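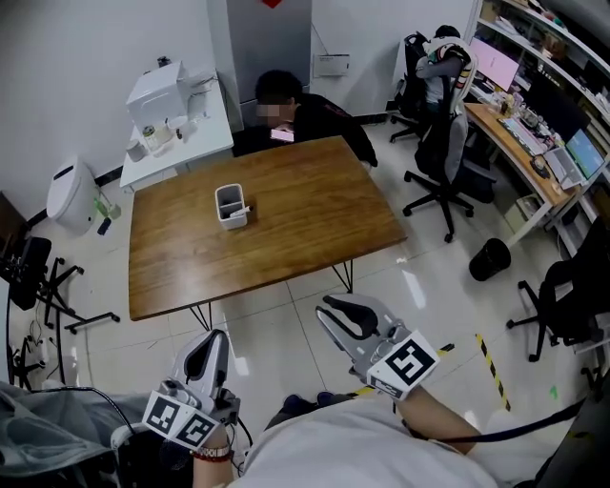 Chapter 4
Furniture Layout and Circulation in Small Offices

4.1 Introduction

The previous chapter dealt with the room as an empty shell: its dimensions, openings, floor finish and services. This chapter places furniture in the shell and considers how people move between the pieces. The two subjects are treated together. A table fixes the position of its users, and its users fix the width of the paths around it.

The method used is the one set out by Courtois and Seo in their study of the Brelitham offices, with some changes in notation. Their study covered 17 rooms, all of them occupied, and none larger than 63 square meters. Larger rooms follow different rules and are left to Chapter 9.

After working through the chapter, the reader should be able to draw a zone plan for a single room, find the controlling clearance on that plan, and decide whether a given table can stand free of the walls.

4.2 Terms

Footprint. The area of floor directly beneath an object, measured at its widest point. For a table, the footprint is the outline of the top, even where the legs are set well inside it.

Use zone. The additional floor needed to use an object as intended. A chair has a use zone behind it, into which it is pushed when the sitter stands. A cabinet has a use zone in front, equal to the swing of the door plus the depth of a standing person.

Path. A strip of floor, kept clear, that joins two use zones or joins a use zone to a door.

Controlling clearance. The narrowest point on any path in the room. Where two points are equally narrow, the one nearer the door is taken.

Island piece. An object with a path on every side. A piece with a path on three sides is called a peninsula piece, and one with a path on a single side is called a wall piece. Pieces with paths on two sides are divided in Section 4.6 into corner pieces and through pieces.

These terms are used in a strict sense from here on. In particular, "path" does not include floor that happens to be clear. Floor that is clear but joins nothing is called residual floor, and a plan with a great deal of it is usually a poor plan.

4.3 The Table as the Starting Point

In most small offices the shared table is the largest single piece, and it should be placed first. Wall pieces can be shifted along a wall later with little effect on the rest of the plan. A table cannot. Moving it changes the path on both of its long sides at once.

Three properties of the table matter at this stage: the shape of the top, the position of the legs, and the number of sides that will be used for sitting. Color and finish have no bearing on the plan and are taken up in Chapter 7, along with lighting and reflection from polished floors.

Leg position is often overlooked. Legs at the corners leave the long sides open but limit seating at the ends. A central support frees the corners and costs knee room in the middle -- a fair trade for short meetings and a poor one for desk work. The Westo pattern, with 2 supports set in from the ends, is discussed in Section 4.5.

4.4 Tall Storage Behind a Seated Person

A common fault in small rooms is the placing of a tall cabinet or appliance directly behind a chair. The use zone of the cabinet and the use zone of the chair then overlap. Overlap is not in itself an error. Two zones may share floor if they are seldom in use at the same moment, and the plan should mark such floor with a double hatch.

The fault arises when the shared floor is also a path. A person who opens the cabinet then blocks the sitter, the sitter blocks the path, and the room has no second route. Courtois and Seo call this a triple overlap. They recorded 19 of them at Brelitham, most of which could be removed by turning the table through a right angle.

Where the table cannot be turned, the storage should be moved toward the end of the wall. The Chu wing was corrected in this way in February, and its before and after plans are given as Figures 4.6 and 4.7.

Readers using the Pekus drawing sheets should note that the double hatch is printed there as a dotted fill. The meaning is the same.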